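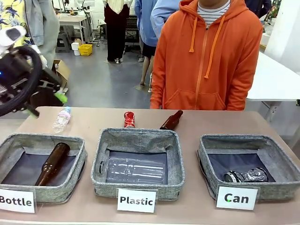 Grey fabric storage bins on a long table, with a small water bottle

Skamden Word List

Welcome, and thank you for stopping by! Skamden is a list of 2,805 everyday household words, each with a plain meaning and a spelling note, gathered by Zahira Sitompul and Ilham Ong over rather more evenings than either of them planned.

The words sit in 32 text files, sorted by room (the kitchen one is far and away the longest). Regional words are marked with an r, and do please send us yours, we love getting them.

Last updated 5 May 2021. Free to use, with credit.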